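I nearly didn't go to the Zerix open day. Udstead is two changes by train from me, it was tipping down, and I'd had my fill of robots that wave at you and do nothing else. But a free lunch is a free lunch, so off I went!

Zerix has the ground floor of the old Jaunzems building, with 200 square metres of workshop and a kettle that never gets a rest. There's no stage and no dry ice (hurrah). You get a badge and a cup of tea and you wander about, poking your nose in wherever you like. I started with a talk on Gokitz, their software for teaching a robot small fiddly jobs, and I'll admit I lost the thread after the second slide.

The demos were much more my thing. The one I kept drifting back to was all about sorting push-button switches, the chunky sort you'd find on a control panel, with the parts laid out on trays and two arms to do the handling. I stood there for ages with a sandwich in my hand, muttering "go on, go on" at a machine.
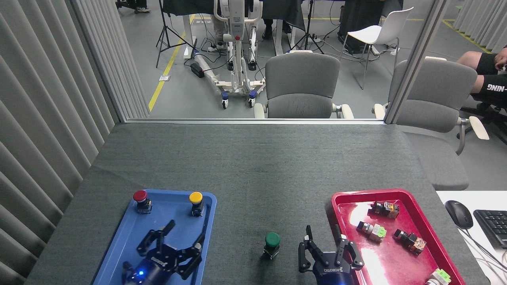

What got me was how different the two hands are. One has jointed fingers, a bit like ours, and the other is a plain two-finger pincher, and I'd have bet good money on the fancy one being the favourite. The engineer I asked just laughed and said it depends on the day. I asked if I could have a go myself and was told to come back in March, when they're hoping to let visitors take the controls. I've put my name down already, and I'm bringing my own sandwiches, as the egg ones went very fast.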